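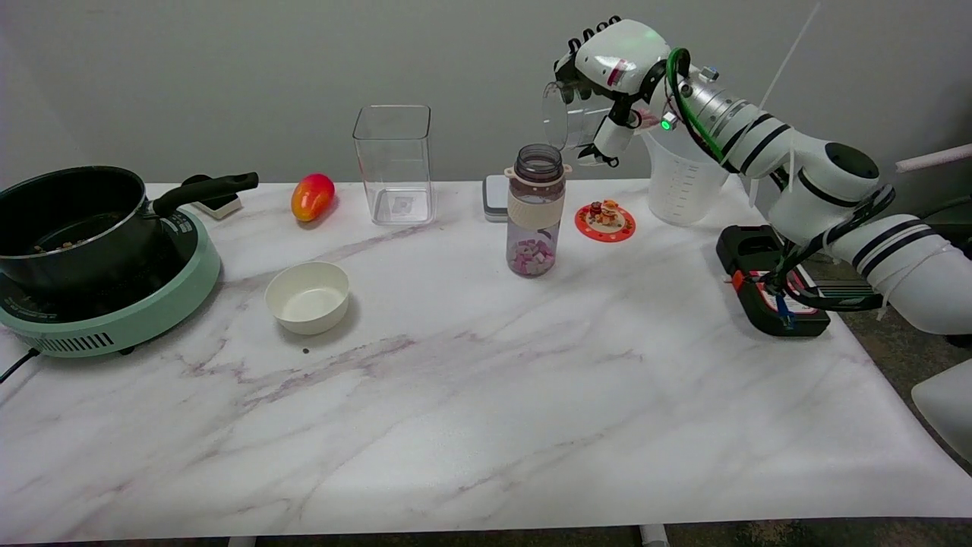
Slide 1. Title goes over the wall.

Covo: what happened when we let people talk to the map
Notes for the Dodcombe level design evening. Forty-minute slot, so talk slowly for once.

Say hello. Say what Bendside is: a community map pack for a shooter that stopped getting official updates a good while ago and has been kept going by people who ought to be asleep. I run the playtests. I also made Covo, the map you are about to hear too much about.

Ask who has played it. If fewer than five hands go up, skip the joke about the lift.

Slide 2. The plan
Covo is a two-flag map with a river down the middle and one bridge. On paper the bridge was a brave, dangerous shortcut. In play it was a queue. Both teams stood at their own end and threw things at each other until the clock ran out. One tester called it "a very scenic bus stop". I put that on the loading screen.

Pause here. Drink some water.

Slide 3. First round of feedback
We got 176 comments over the first month of testing. I read them all. 59 were about the bridge. 16 were about the colour of the water, and came mostly from one account. The rest covered spawns, the name, whether the name was Italian, and a long argument about ladders that carried on after I'd removed the ladders.

On the name: yes, it is Italian, it means den or lair, and I picked it because it was short. Move on before somebody asks for the thinking behind it.

Slide 4. What I did wrong
I fixed the bridge by making it wider. Wider bridge, wider queue. Then I added cover, and people sat behind the cover. Then I took the cover away and added a jump pad, which threw heavy players into the river and light ones clean over the enemy base. Show the clip if the sound is working. If it isn't, show it anyway and do the scream yourself.

I spent most of February on this. I want that noted.

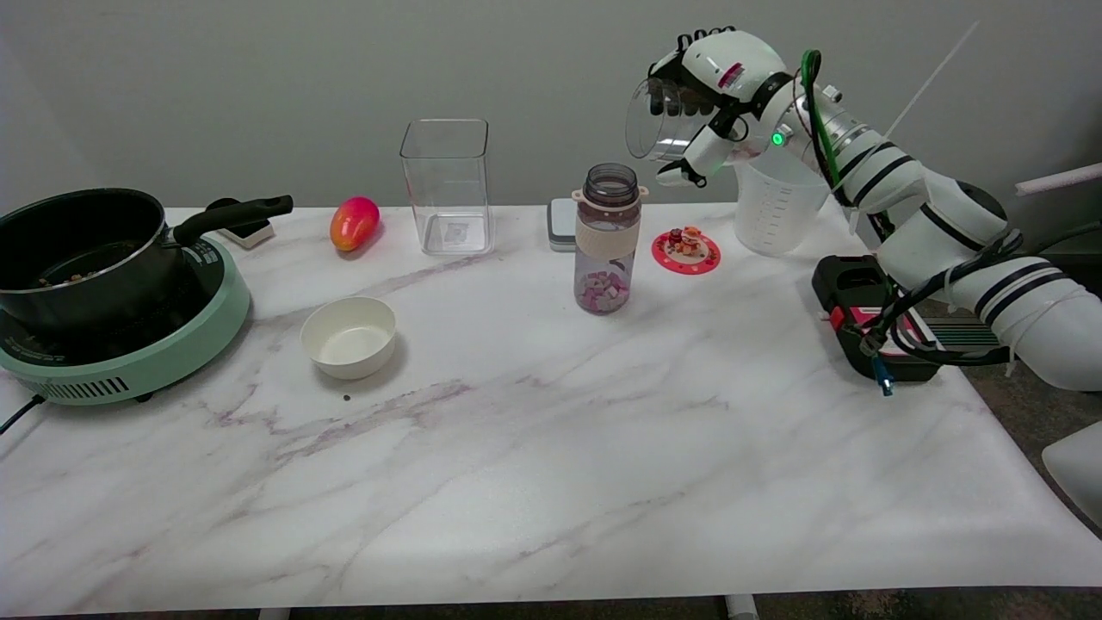
Slide 5. Break slide, leave up while they swap seats for the pair exercise.

Pair exercise, five minutes: draw a two-flag map with one crossing. Swap with your neighbour. Find the spot where you would stand and be annoying. Put a cross on it. Most crosses will be on the crossing. Walk about, look interested, don't correct anybody's river.

Slide 6. What Pascu did right
Pascu is the other map in the pack built round a crossing, and people like it, which I've taken well. It has the same river idea, but the water level goes up and down on a timer. When it is low you can wade across anywhere. When it is high you need the bridge. So there is always a reason to leave where you are standing, even if the reason is that you're about to drown.

The first version ran on a very short cycle and felt like playing in a washing machine. Slowing it down did more than any amount of moving crates.

Slide 7. What I stole
Covo now has 3 ways over: the bridge, a low tunnel, and a rope line that only runs one way. The tunnel is slow and loud. The rope is quick, and everyone can see you on it. I removed the jump pad. There was a petition.

Average captures per match went from nearly none to enough that people started complaining about defence, and I was so pleased I printed one of the complaints.

Slide 8. Reading feedback
Points to make, any order:
Players are very good at telling you where it hurts and less good at surgery.
If ten people suggest ten different fixes for one spot, the spot is the message.
Watch a match with the chat hidden. Then watch it again with chat on and see how much you missed.
Answer the water colour person. They had a point. It was too green.

Slide 9. Questions
Likely ones: when is the pack out (when it's out), will the ladders come back (no), can I have the jump pad version (it's in the Bendside archive, under old builds, play it with friends you don't need to keep).

If we overrun, drop slide 8 and hand out the sheet instead. Clicker goes back to the front desk. Take the spare adaptor home this time.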